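1/ Thread on the old grain hotel in Jisulberg, which people keep asking me about. I stayed one night in June with Jelle Mulder.

2/ The story goes that a night clerk named Laskowska locked up one winter evening and never went home. Guests on the fourth floor say they hear keys.

3/ The hotel closed in 2000 and reopened as a guesthouse with 20 rooms. The owners don't advertise the ghost. They don't deny it either.

4/ We had room 40, at the end of the hall. The door sticks. The radiator knocks until 4 in the morning, and I'd guess that accounts for half the reports.

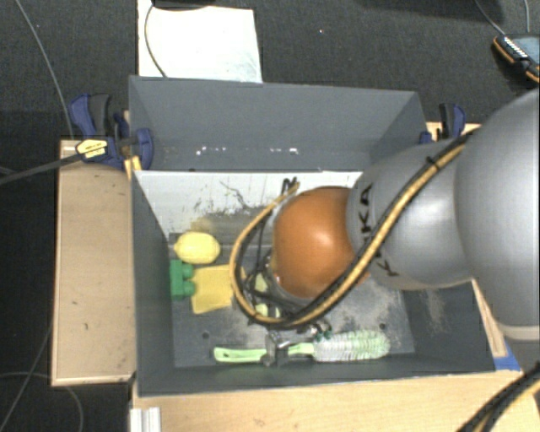

5/ What I can't explain: both of us woke up to a jingling sound by the stairs. Jelle got up and looked. The hall light was on — we had switched it off.

6/ Ajith Venkataraman runs the local history page and has read the old staff books. He found a Laskowska in them, but she was a cook, and she moved away to Utura.

7/ If you go, ask for the back stairs. The front desk will take you up after dinner, no charge. Bring a sweater.

8/ Next thread will be the Brotodard mill. I haven't slept there yet.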